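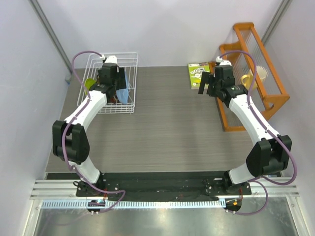 ## Can I hire plates for a small party?

Yes. Suvero hires out crockery for any number of guests up to 200. For bigger events, email Krystyna Makowska before you book.

## How long can I keep them?

Two nights as standard. Extra nights are charged at the rate on your quote.

## Do I have to wash up?

No. Scrape off the food and put everything back in the crates. We wash it all here.

## Can I mix colours and patterns?

Yes, at no extra cost. Plain plates go well under patterned ones, such as a flowered red dish on light blue. Tell us which you want when you order, as the flowered pieces go quickly in March. 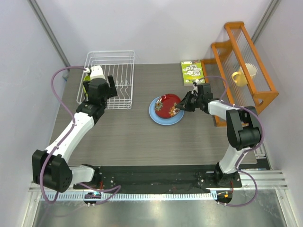
## What if something gets broken?

Keep the pieces if it is safe to do so and tell us when you return the crates. You pay the replacement price on your hire sheet. Chips count as breakages.

## Do you deliver?

We deliver within an hour's drive, usually before 11 am. Someone must be there to sign. Stairs cost extra, so please mention them when you book.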